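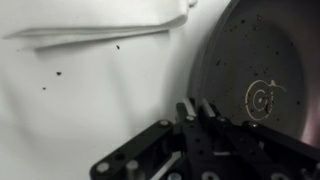 # Can I run a short obituary in one paper and a longer one somewhere else?

**slowpoke_in_torner**

My aunt passed last week and I got volunteered to write the obituary because I'm "the one who likes to write." I like to write birthday cards! This is a whole other animal. Anyway, I've got a draft that everybody in the family is more or less okay with, and then I called the paper over in Ukness to ask what it would cost to run it and I had to sit down. They want $700 with a photo, for one day. One day!

We live in Torner now but she spent most of her life in Usitz, and that's where her church friends and the ladies from the school cafeteria are, the people who'd want to come. Usitz has its own little weekly. So what I'm wondering is if I can put a short one in the Ukness paper (name, age, service time, that's it) and then the long one in the weekly and on the funeral home's website. Is that done? Does it look cheap? My mom is worried it'll look cheap.

Also, do I have to list every single grandchild by name, and does the ex-husband go in? They were divorced a long time but he's the father of her kids and he's still living and he is coming to the service. Half the family says of course he goes in and the other half has stopped answering texts.

We're using Mertens, the funeral home, if that matters to anybody. The service is Sunday and I need to turn something in pretty quick. Thank you in advance, I'm a little fried.

---

**pie_crust_patty**

I'm so sorry about your aunt. And yes, please do the short one and the long one, people do it all the time and I promise you not one person at that service is going to be thinking about column inches. The short one is usually called a death notice. When you call the paper back, ask for the death notice rate, using those words, because if you say "obituary" they'll quote you the big one. I did this for my dad and the notice had his name, his age, the town he was from, when and where the service was, and then a line saying the full obituary was on the funeral home's site. That line is the most useful thing in the whole notice so don't let them trim it.

For the weekly, call today. Don't email. Little weeklies go to press on some odd day and if you miss it you've missed it until after the service, and then you have to rewrite everything to say "was held" (ask me how I know). Ours took the long version for a flat price and let me have the picture for free, but I can't tell you what Usitz does.

On length, I wouldn't get too hung up. Dad's long one came out to 179 words before my sister got hold of it and it was honestly fine at that, it had the Navy and the garage and the tomatoes. Then she added every dog. I was mad at the time and now the dogs are my favorite part, so if you've got a funny or homey thing about your aunt, stick it in the version that isn't costing you by the line.

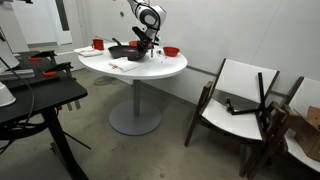

One more thing, read it out loud to somebody before you send it. I had my dad born in the wrong county and I had looked at that sentence so many times I couldn't see it anymore. My husband caught it in the kitchen while I was reading it at him. Check the spelling on every name too, with the actual person if you can, and check the service time against what the funeral home has written down. Paid notices don't always get proofread by the paper, they just run what you send.

As for the ex, I'd put him in. "She is also survived by the father of her children" and his name, after the kids. That's plain and it's true and nobody has to have feelings about it.

---

**gus4242**

ask the funeral home. they do this every day and they usually send it in to the paper for you

---

**retired_from_the_copy_desk**

I typed these up for a small daily for years (not the one in Ukness), so a few things from the other side of the counter.

The photo is often a big piece of the price. Ask for the quote again without it. You can still have the picture in the weekly and online, and in my experience the newsprint version comes out muddy anyway.

Grandchildren: you don't have to name them. My old paper had plenty of "8 grandchildren" with no names at all and it reads fine. What gets people upset is naming some of them. So it's all or none, and that goes for stepgrandkids as well. Settle that with your mom before you send it, not after.

The former husband is up to the family, there's no rule. I disagree a little with the wording above. I've seen "former husband" used a lot and I think it's clearer, but I'd ask him first. Some of them would rather be left out.

And I'd second the part about calling instead of emailing. Do mention which funeral home you're using when you call. We wouldn't run anything until we'd confirmed the death with the home, and I can't count the times a family's notice sat in a tray for half a day waiting on that one call back.

---

**slowpoke_in_torner**

Thank you all so much. I called Ukness back and asked for the death notice like patty said and it's a completely different price, I about cried. No photo. Mertens is sending that one in for us, so gus was right too. The weekly had room and they're running the long one. I went with "2 children and their families" for the short version and everybody by name in the long one, and my cousin asked her dad and he said he'd like to be in it. So he's in. Mom read the whole thing out loud over the phone and found a typo in the name of the church.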